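Home Guides Oiling Waxing Sanding Contact

Part 2: Putting the first coats of oil on a butcher-block top

I've finished a lot of tops at this point, a few of them badly, and this part of the guide is the one I wish I'd had for my first. It's written around Oltico hard oil, the one I keep on my shelf, but any food-safe oil that dries hard will go on the same way. Read the label on yours for drying times, please – they do differ.

You should already have the top sanded and free of pencil marks and glue. If you skipped Part 1, go back. Oil makes glue spots look ten times worse, and then you're sanding oily wood, which is no fun at all.

CAUTION: Rags soaked in drying oil can heat up and catch fire all by themselves. Never leave them in a heap or toss them in the trash can. Spread them flat outside on something that won't burn, or drop them in a metal can filled with water and put the lid on.

1. Open a window and get the room comfortable. I did one top in February in an unheated garage and it stayed tacky for days.

2. Vacuum the top, then wipe it with a barely damp cloth. The grain will feel a little fuzzy afterward. Let it dry completely and go over it lightly by hand, with the grain, using fine paper.

3. Stir the oil. Don't shake it, you'll be chasing bubbles.

4. Do the underside first. I know, you'll never look at it! But a top that's sealed on one side only will take in damp on the other and start to cup, and I have a very expensive bench in my basement that proves it.

5. Flip the top and pour a small puddle in the middle. Spread it with a lint-free cloth, working along the strips. Keep it thin. If it looks like syrup, there's too much on there.

6. Push extra oil into the end grain. It'll drink it up, so go back and give it more until it stops looking thirsty.

7. Wait 10 minutes, then wipe off everything that's still sitting on the surface. Use a clean cloth and turn it often. Leftover puddles dry into sticky patches, and the only cure is scraping.

Note: If your top sits inside a metal frame, oil the edges before you fit it. Getting a rag down between the wood and the rail afterward is a pain, and you'll smear oil all over the metal.

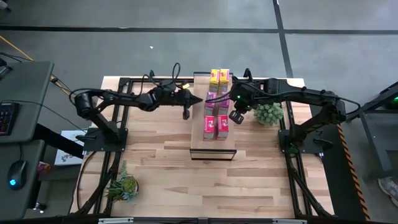 8. Leave it overnight, then rub it lightly with a fine gray pad and dust it off. Put on the second coat exactly like the first. It'll take a lot less oil this time.

9. Add a third coat if the top is going to see water. Mine by the sink got four and I don't regret any of them.

10. Give it a full week before you put anything heavy or wet on it. You can set a light cup down sooner, but use a coaster.

Note: Color will shift a bit. Pale strips warm up and darker ones get darker, so try a scrap or the underside first if you're fussy about it (I am).

Waxing comes next, in Part 3. Wait out the full week before you start on it, even if the surface already feels dry to your hand.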